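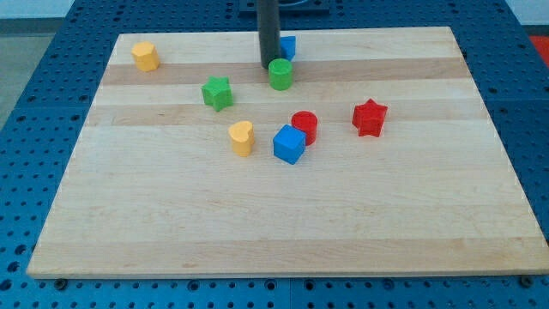
Dostitz Publishes Results of Household and Shop-Floor Chore Trials

Findings cover tidying, sorting and wiping tasks; company says unattended home use is still out of reach

November. Dostitz, a maker of control software for light robot arms, today released the results of its chore trials, a test program that asks how much everyday work a single low-cost arm can do without help. The report covers 17 tasks taken from homes and small workshops. Of these, the arm met the company's pass mark on six.

The pass mark is strict. A task counts as passed only if the arm completes it from start to finish, with no human touch and no restart, in at least nine of every ten attempts. Objects are placed by hand in a new layout before each attempt, and the software is not told where they are.

All attempts were made on fixed benches under steady indoor light. Tabletop clearing was tested with colored toy blocks on a wooden board, using stars, cylinders and other simple shapes. The full program ran to some 3000 attempts, of which 1000 were clearing and sorting.

Tasks that passed

Clearing blocks from a flat board was among the six, along with sorting the same blocks by color. The others were placing screws of one size in a tray, wiping a flat counter, stacking plastic cups and moving sealed cartons from a shelf to a bench. The objects in these tasks are rigid or the motion is simple, and small errors in position do little harm.

Sorting by shape did not pass. Errors were most common when one block stood partly behind another or when two blocks touched. In the second case the arm tended to push the neighboring block before it reached the one it was sent for. A change to the approach path reduced these errors but did not bring the task up to the pass mark.

Tasks that did not pass

The arm did not reach the pass mark on any task that involved cloth. Folding a hand towel came closest. Matching socks, loading a dish rack with mixed plates and coiling an extension cord were well short. On the workshop side, the arm could not reliably sweep metal chips from a vise or return hand tools to a pegboard.

Speed was recorded but not scored. In every household task the arm was slower than an adult doing the same work. In the carton task the difference was small enough to be of practical interest for night shifts.

"The question we get from customers is whether they can leave the room," said Kazimiera Kaczorowski, head of testing at Dostitz. "For a short list of shop jobs, with a fixed bench and known parts, we think they can. For a kitchen, no. A kitchen changes every hour and the arm has to recover from its own mistakes. It does that poorly today."

Next steps

Two follow-up projects are planned. The first, named Ison, will repeat the block tasks with crowded layouts in which most objects touch. The second will place arms in the packing area of Ziółkowski, a supplier of shelf fittings, where they will handle sealed cartons and sorted screws alongside regular staff. Neither project includes work in private homes.

Dostitz will also release Jiltell, the scoring tool used in the trials. It logs each attempt, marks the point of failure and assigns one of a fixed set of causes, such as missed grasp, dropped object or blocked path. Other test groups may use the tool free of charge. Support will be limited to written requests.

The full report lists the layout rules, the result for each task and the cause assigned to each failed attempt. Copies are available from the Dostitz press office on request.

About Dostitz

Dostitz develops motion and grasp control software for light robot arms used in assembly, packing and testing. The company sells to equipment builders and does not sell finished robots to consumers.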